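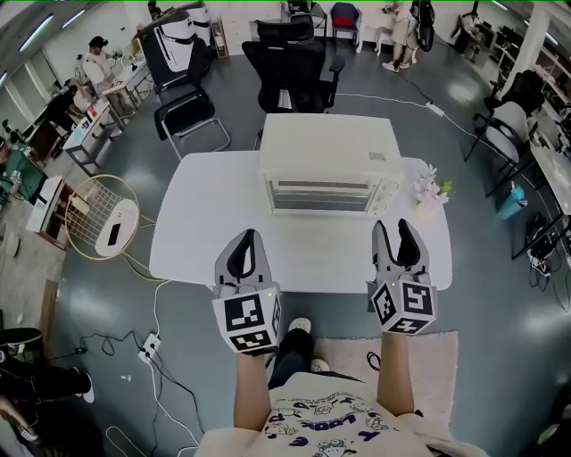 From: Sanaa Ragab
To: handheld-demos list
Date: 8 Aug 2020
Subject: Re: Toaster oven door, how do you all grip it?

Hi Michalis, hi everyone,

What a great question to find in my inbox! We have been living with a toaster oven for a good while now, so I have opinions. I'll answer in pieces under your text.

Michalis Makris wrote:
> We are starting on kitchen tasks here in Oltham and the first one is opening
> and closing a toaster oven. Until now all our showing was done by remote
> control, with a person at the leader arms and the robot across the room. It
> works but it is slow, and people get tired of waiting for the arm. I'd like
> to move to the hand-held grippers for this one.

Do it! I can't tell you how much more fun it is. With remote control our best people were getting 16 usable demos in a session of this kind of task, and with the hand-helds the same people got 60, and they went home in a better mood. You feel the door. When it sticks a little you pull a little harder without thinking, and that shows up in the recording as a nice smooth motion with none of the stop and go we used to get over the link.

I would keep the remote setup for one thing, and that's checking reach. Your arms can go places the robot's can't. We had a lovely set of demos where everybody was leaning far over the oven to get at the back of the tray, and the robot simply could not follow. So before a new task we drive the real arm through it once by remote, note where it runs out of room, and put the oven where a person would have to cheat to go past that.

> First question. Do you go for the door handle with one gripper and leave the
> other one parked, or do you use both from the start?

Both up, always, even if the second one has nothing to do for a while. Start with both grippers raised over the near edge of the table, fingers up, and hold there for a slow breath before you go in. We used to let people rest the idle hand in their lap and the marker cube on that side would go out of view, and then the tracker had to find it again when the hand came back. Sometimes it found it somewhere silly. Mollel (our tracking code, for those who are new here) has a repair step for this, but I'd much rather have a clean track to begin with.

For the door itself: come in from above with the right hand, fingers open, close on the middle of the handle, then pull toward you and DOWN in an arc. Beginners pull straight back and the whole oven slides toward them. Then they put the left gripper on top to hold it, which is a perfectly good strategy, except that half your demos will have it and half won't. Choose one and tell everybody. We chose the left hand on the top of the oven, near the front edge.

> Second question is about the knobs. Ours are small and the fingers slip.
> Do you turn them in one go or in several short turns?

Short turns. Grip, turn your wrist as far as is comfortable, let go, come back, grip again. In one go you end up with your elbow in the air and the cube pointing at the floor. What I'd watch for is which face of the cube you are showing. Two faces in view is fine, three is lovely, and one face seen at a slant is where the wrist angle starts to jitter. You can see it in the replay as a kind of shiver, and the robot will learn the shiver, bless it.

The knobs on these ovens are usually down the right side of the front, so the natural thing is to use the right hand. But then the forearm crosses nothing and the left hand just hangs there, and people forget about it. We ask them to say "left" out loud before they start turning (yes, it sounds daft with several people at it in the same room, and it works).

About slipping: we wrapped a bit of thin rubber around the fingers and it was too grabby. It wouldn't let go of the knob cleanly. Squeezing less and turning slower did more for us than any change to the fingers.

> Third, do you clear everything else off the table?

No, and I feel strongly about this one! Put something next to the oven that doesn't belong to the task. We like a small vase of artificial flowers standing to the right of it, close enough that you have to mind your elbow when you reach for the knobs. The first policy we trained on a bare table was wonderful on a bare table. Then someone in Dusville set a mug down beside the oven and the arm went straight through it. Since then we always have a bystander object, and we move it now and then between runs, never during one.

The same goes for the room. Let people sit at their desks and walk about behind the table as they normally would. The robot is going to work in rooms with people and chairs in them.

> Last one, how many do you record before you train anything?

We train a first one at 40, just to look at it. It is always bad, and it is always bad in an interesting way that tells you what to record next. Ours kept pulling at the left edge of the door, and when we went back through the demos, sure enough, one very keen person had gripped it there every time. We talked it over, re-did hers, and at 128 the door opened nicely from most oven positions. The knobs needed more, and I'm still not happy with them.

A few loose ends while I think of them:

Sit or stand, but mark where. A strip of tape on the floor is enough. Head height changes the view more than you would guess.

Check the little indicator light on the gripper before each batch and not just in the morning. I lost a whole afternoon to this in October and I am still sore.

Closing the door is harder than opening it. People give it a shove at the end. Ask them to follow it all the way up with the fingers still touching.

If you are using Tidix for the labels, split open, turn and close into separate pieces right away. Doing it later is miserable.

I'd love to see your first batch when you have one, good or bad. And if anyone else on the list has solved small knobs, please shout, I would happily copy you.

All the best,
Sanaa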